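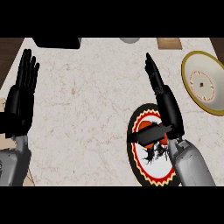
Step 3. Check the grip before you believe the log

Robots > Simulation > Faults

Search this site Go

Our Trolliten runs marked 2669 grasps as good by April. I doubted it, and so did Naima Samir. The log calls a grasp good when the fingers touch the object, and touching is a low bar. With the right hand over the round plate and the black object half under its fingers, a still won't tell you whether it is held or just pinned down.

So test it:

a) Pause the run at first contact.
b) Raise the right wrist by 100 mm. Leave the left hand where it is.
c) Wait 3000 steps, then read the object's height, not the grasp flag.
d) If the height hasn't changed, mark the run as a fail by hand.

We did this on 209 runs and I stopped trusting the flag. Remo Morelli blames the friction setting. Maybe. Raising it made the object stick to the plate as well, so I'd put it back before trying anything else.

Don't copy these grip settings to a real arm until step 4 is done.

We use cookies to remember your settings. Accept Decline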